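Helpers wanted for a two-arm build, Toline shared workshop

We are looking for 4 people to join the Zomia project, a pair of robot arms being built on a wooden bench in the back half of the workshop. The arms move. What we need now is many evenings of patient bench time, teaching them to pick up a cordless screwdriver, bring it to a printed part and put it down again.

The fingers are ribbed and orange, with a black strip on the gripping side. The current set is our third design, and the files are shared with everyone who joins.
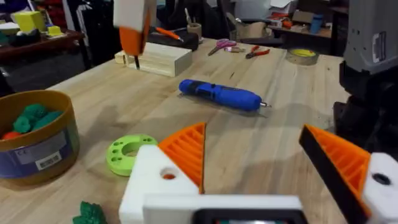
Lilibeth Mangubat asked whether people with no coding background should apply. Yes. Two of the places are for people who like printing, filing and fitting parts, and they will not be asked to write any code.

What you would do:
Drive the arms by hand controller, in sessions of 20 minutes with breaks
Log each try – we are at 743 and 133 of those need relabeling
Reprint and refit fingers as they wear
Help route cables on the Preda base plate

The work is unpaid. Filament, screws and coffee are covered, and your name goes on the build notes. Sessions start at 6:30 p.m. and run for about two hours, from July until the screwdriver task is finished.

You should be over 18 and comfortable around moving machinery. Long hair tied back, no loose sleeves.
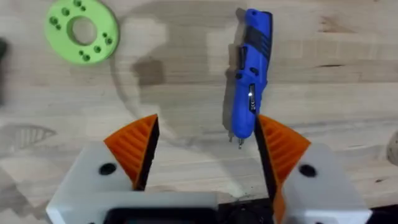

Open gripper, cordless screwdriver and green ring on the bench.

To apply, leave a note in the Zomia box at the front desk with your name, the evenings you can make and anything you have built or repaired. A short visit comes first – bring closed shoes.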